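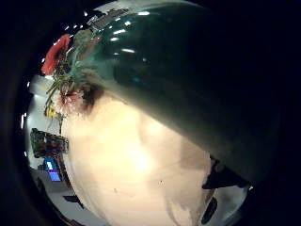 A green glass vase with flowers, held by hand close to the gripper camera at the Waltorthorpe workshop.

Workshop members in Waltorthorpe build a gripper that learns to handle glass

25 January 2021

The members of the shared workshop in Waltorthorpe have finished the second version of their hand-held gripper, and they are now using it to record how people pick up and put down breakable things. The group hopes to move the same gripper onto a small robot arm in February.

The project is called Hotoren. It was started by Orla Costello, who repairs clocks for her living and had no experience with robots before. She wanted a home robot that can move a vase from one shelf to another without breaking it. "Cups and boxes were done by many people already," she said. "I have a house full of glass, so for me it was natural to begin with glass."

The gripper has two printed fingers and a trigger from an old garden sprayer. A camera with a very wide lens sits above the fingers and looks at the object from close distance. A person holds the tool in the hand and does the task in the usual way, and the recording is later used for teaching the arm. Until now the group has collected 633 recordings, most of them on Tuesday evenings when the laser cutter is not in use.

Glass has given the builders a lot of work. It reflects the lamps, and on dark glass the software often loses the border of the object. In the first version the members tried to solve this with a ring of small lights around the lens, but the reflections became only stronger. The lights were removed, and the camera was moved 12 millimeters back from the fingers. According to Costello, this small change helped more than all the programming of the autumn.

Flowers are a separate difficulty, as the stems and leaves change their shape each time the vase is moved. The group decided to keep them in the recordings anyway - a vase at home is seldom empty.

The finger pads are also new. They were cast from soft silicone in a form made at the workshop, and it took 6 attempts before the surface came out without bubbles. The older pads were cut from a bicycle tube and left black marks on the objects.

The arm itself, named Kuusisto by the members, is still in parts. Its base and shoulder are ready, but 3 of the joints wait for new bearings. The control board, which the group designed and named Tevitz, was tested last week on the table and could move a single joint in both directions.

Drawings of the gripper and the list of parts can be copied at the workshop office. Persons who would like to help with recordings can come on any Tuesday after six in the evening and are asked to bring one object of their own, preferably not an expensive one.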